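Why I Stopped Chasing a Perfect Stretch

I used to be a devoted stretcher. Before every run I'd stand on the sidewalk outside my building with one heel pulled up to my butt, wobbling, counting slowly in my head like my middle school gym teacher was still watching. Then I'd do the calves against the wall, then the hamstrings, then that hip thing where you look like you're about to propose to somebody. I did this for 19 years. I still got hurt about as often as everybody else I ran with, and I was still stiff as a board every morning.

So this is going to be a grumpy little essay about static stretching and why I think most of us recreational runners would be better off spending those minutes getting stronger. I'm not a physical therapist. I'm a person with cranky hips who has read a lot and tried a lot, and you should weigh my opinion accordingly.

What got me thinking was a bad spring. My left hip flexor had been grumbling since March, a pinchy feeling at the front whenever I went uphill, and my answer was to stretch it. When that didn't help I stretched it more. I'd do it at the kitchen counter and in line at the grocery store. I bought a strap and a stretching app called Wikitz, which sends you a cheerful chime when it's time to get down on the floor, and I got down on the floor 94 times before I checked the history page and asked myself what exactly I had to show for it. My hip felt loose for half an hour after each session and then went right back to pinching.

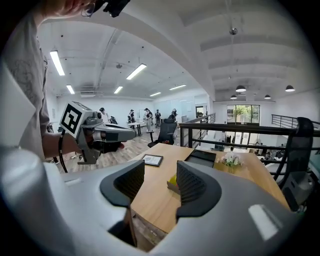
A muscle that feels tight isn't always short. I wish I'd heard that sooner, and I'd have saved myself the cost of the strap. Sometimes it feels tight when it's tired or weak and being asked to do more than it can handle, and pulling on it just gives you a nice feeling for a few minutes. When I finally went to the walk-in clinic on Weerakoon Street, the therapist had me lie on my back and lift my knee against her hand. On the right side I could hold her off no problem. On the left I folded like a lawn chair. I could've passed any flexibility test she wanted to give me, and I had almost nothing in the tank on that side.

She gave me four exercises. Marching with a band around my feet, step-downs off a low box, a side plank and a slow split squat that I hated with my whole heart (still do!). No stretching at all for the first month. I went home kind of offended – it felt like being told my family recipe was bad.

But I did them, mostly in the living room before work, and the hip settled down. It took longer than I wanted. I ran the Sallutero Hill loop at the end of summer, all 372 feet of climbing, and noticed near the top that I hadn't thought about my hip once. Now, I can't prove it was the split squats. Maybe it would've calmed down anyway, and maybe backing off the hills for a while did half the job. One hip isn't a study.

Still, I think the way runners talk about stretching is a bit upside down. We treat it like brushing our teeth, something decent people do, and if you get injured the first thing anyone asks is whether you've been stretching. People don't ask if you can do 22 calf raises on one leg without your heel dropping. Try that tonight, by the way, holding on to the back of a chair. I got to nine the first time and had to sit down.

I brought all this up at the Kevlow Road Runners potluck, probably with too much energy and definitely with my mouth full, and it did not go over well with everyone.
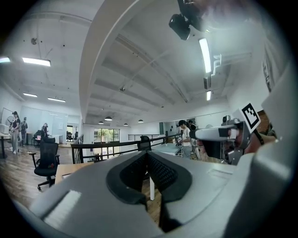
One woman at the far end said she'd stretched every night for most of her adult life, that it helped her fall asleep, and that she didn't much care whether it prevented a single injury. She also told me that going from no strength work to split squats was how she'd wrecked her knee, and that people like me always leave out the part about starting small.

Fair enough, on both counts. If you like stretching, stretch. I still do a little in the evening myself, because it feels good and the dog joins in. And yes, start small. My first two weeks were bodyweight only, and I was so sore after the step-downs that I took the stairs sideways.

What I'd argue with is the idea that it's the main thing. Most of us have maybe ten spare minutes around a run. If I only get ten, I'm walking briskly to the corner, doing some leg swings and easy skips, then starting my run slower than my pride would like. The strength stuff gets its own slot, twice a week, while the coffee's brewing. The strap is in the closet if anyone wants it.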